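River gauge at Innes restored as flood alert for lower Flatuda valley stays in force

The flood alert for the lower Flatuda valley will remain in force overnight after the river rose again at Innes following a second band of rain, the district water office said.

The level at the Innes bridge gauge stood 40 centimetres below the top of the flood bank at 3 pm. It had fallen slowly through the early morning, then began to climb at 10 am as water from the upper catchment reached the town. Forecasters expect a second peak shortly before midnight. The office said it does not expect the bank at Innes to be overtopped, but that low-lying land on the opposite side, where there is no raised bank, will flood to a greater depth than it did in the first peak.

The rain gauge at Nultlow, in the hills above the valley, recorded 148 millimetres over the course of the storm. Most of it fell on ground that was already saturated after a wet July. In these conditions very little water soaks in, and the upper tributaries respond within hours.

Nicanor Ibarra, duty hydrologist at the water office, said the timing of the flow from the Nultlow side was the main uncertainty in the forecast.

"The main river and the Nultlow stream usually peak several hours apart," he said. "On the current run they arrive at Innes much closer together. If the stream is late, the level will be higher and it will stay high for longer. We will know more once the water passes the weir."

The Innes gauge stopped sending readings during the first peak, when floating debris struck the housing of the pressure sensor. Levels were read by eye from the staff board on the bridge until a replacement sensor was fitted. The office has checked the new readings against the board and found them to agree. Figures published for the gap have been filled in from the manual readings and are marked as provisional.

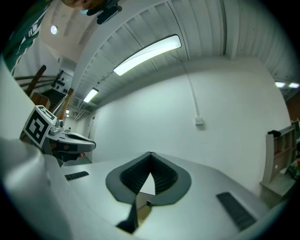
A white device with black ribbed grip pads, with a second gripping tool and its square black-and-white marker behind.

The road between Immont and Innes is closed at the lower crossing, where water covers the carriageway on both approaches. Traffic is being sent over the hill road, which has a weight limit, and lorries are advised to wait or to use the northern route. The footpath along the flood bank is shut between the bridge and the weir. Rail services are running with a speed limit over the Flatuda viaduct while the piers are checked for scour.

Residents of 50 properties in the lower part of Immont were advised to move belongings upstairs and to be ready to leave at short notice. The rest centre at Immont school is open and will stay open through the night. No injuries have been reported. Water entered several outbuildings and gardens in the first peak – the office has not yet confirmed whether any homes were affected.

Two mobile pumps are working behind the bank at Innes, where the outfall flap has closed under the pressure of the river and surface water cannot drain by gravity. A third pump is on standby at Immont. The office asked people not to park on the access track to the outfall, as tankers carrying fuel for the pumps need to turn there.

The reservoir above Nultlow is full and spilling. Ibarra said this was the normal condition for a dam of its type after heavy rain and that the spillway was carrying well under its design flow. The reservoir has no gates, so its outflow cannot be held back to reduce the peak downstream.

Drier air is expected to reach the valley before dawn, with light showers on high ground and none forecast for Innes or Immont. The river should begin to fall in the morning, though fields beside the lower Flatuda will take several days to drain.

The next update on river levels will be issued at 9 pm.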